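4.2 Bedding and self-reported sleep

Most of the earlier work on bedding looks at fill and weight, much less at the cover fabric. We asked about the fabric. Diary entries came from two towns, Nundero and Tilirari, 939 nights from the first and 1129 from the second. Nights spent away from home were dropped before anything else was done, see 3.1. Fabric was coded by Tanabe from the wash label, or from the answer on the intake form when the label had been cut out.

Short version - cotton sleepers woke less often than polyester sleepers in Tilirari, no clear gap in Nundero. Room heat may explain part of it. Tilirari homes are older and mostly keep the radiators on all night in December, so a cover that holds heat would matter more there. We did not log room temperature in the first wave, which was a mistake.

Pattern and color were recorded too, at the request of one reviewer of the pilot. Plain or patterned made no difference to any of the outcomes (Figure 2).

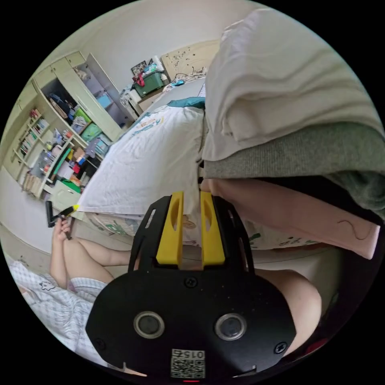 Page last changed 12/4/21

Figure 2. Patterned sheet on a bed.

Wash frequency is harder. People over-report it, and the form only let them pick weekly, every two weeks or "less". Cassim re-ran the model with the last two groups merged and the cotton effect got a little smaller but stayed. Roughly 2 in ten diaries had no wash answer at all, those are left out of the merged run but kept in the main one.

One more caution. The Bailly sleep scale was written for adults who sleep alone, and many of our households share a bed. Unholm's shorter version has a partner item but it has not been tested on diary data as far as we no. Scores for shared beds should be read with teh usual care, and we come back to them in 5.2.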